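Setting Up a Drive-Pull Station With an Arm: How We Divide the Work

Part of the Rilley workshop notes, revised March 2020

These notes cover the drive-pull step at the Rilley refurbishing shop, where desktop computers come in from offices, lose their hard drives, and go on to testing or parts. Until last year the step was done entirely by hand. Now an arm takes the drive out and a technician does everything before and after. If your shop is planning the same change, the order below is the one we settled on.

Before you start

You need a bench at elbow height, a clear floor around it, and a case type you receive in large numbers. Don't begin with mixed lots. We started with a single lot of 238 towers from Tejada, all the same model, and the arm program was written for that model only. Anything else still goes to the hand bench.

Decide who is in charge of the station on each shift and write the name on the board. That person can stop the arm at any time and doesn't have to explain it to anyone.

Step 1. Prepare the case

Unplug the tower and hold the power button down for a few seconds. Take off the side panel. Lay the case on its side against the stop blocks with the open side up.

Disconnect the data and power cables from the drive and move them out of the way. The arm does not do this. We tried teaching it to and gave up after two weeks. A technician does it by feel in less time than it takes to describe.

Check that the caddy latch moves. If it is stiff or cracked, send the case to the hand bench and mark the ticket H.

Step 2. Bring the arm in

Start the approach from the Skendard control screen at the slow setting. The arm comes down over the case and pauses when the fingers are close to the caddy. Look at the gap from the side before you confirm. The finger should be headed for the plastic of the caddy and be well clear of the circuit board on the drive.
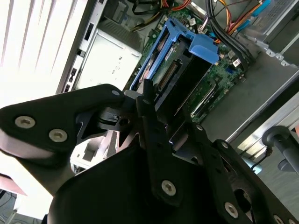
Roland Hartley asked for a line to be added at this point: the pause is the technician's time, and it should never be shortened to bring the count up. On his shift the pause was cut to 2 seconds for a while, and people began confirming without looking. It is back to 7 and he would like it left there.

We agree, and the setting is now locked. If you are writing your own procedure, put the length of the pause in it and say who may change it.

Step 3. Grip and lift

Confirm the grip. Keep your hands outside the case until the arm has closed on the caddy and the screen shows a steady force reading. A reading that drifts usually means the fingers have caught the caddy at a bad angle. Cancel, let the arm back off, and run the approach again. After a second failure, pull the drive by hand.

Watch the cables during the lift. A loose one can hook on the drive and come up with it. If you see that happen, press stop first and free the cable second.

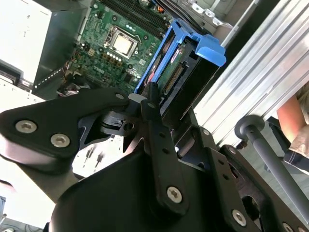
Once the drive is clear, the arm carries it to the tray at the left of the bench and lets go. Scan the serial number there, before the next case is moved into place. Scanning in batches at the end of the hour caused mismatched tickets and we no longer allow it.

Step 4. Close out the case

Look over the inside for dropped screws. Tuck the free cables into the empty bay, put the panel back on, and initial the ticket. Drives go to Rurora for wiping in the locked bin. Cases go to the test shelves.

What changes for the people at the bench

The number of technicians on the step went from 4 to two. The others moved to testing, which had been short of hands. They were given training hours for it, and the hours were paid.

The work itself is easier on the wrists and harder on the attention. Pulling drives by hand all day left people sore. Watching an arm pull them leaves people bored, and a bored technician misses a stiff latch. We rotate at every break. New people spend their first week at the hand bench so that they know what a normal pull feels like.

Pay rates for the station are the same as before. The target is set by the shift lead together with whoever is running the station, and it counts hand pulls and arm pulls alike. Under the first target only arm pulls counted, and damaged caddies were being sent through that should have been marked H.

Stop reports go in the blue folder. Fill one out for every stop, including the short ones.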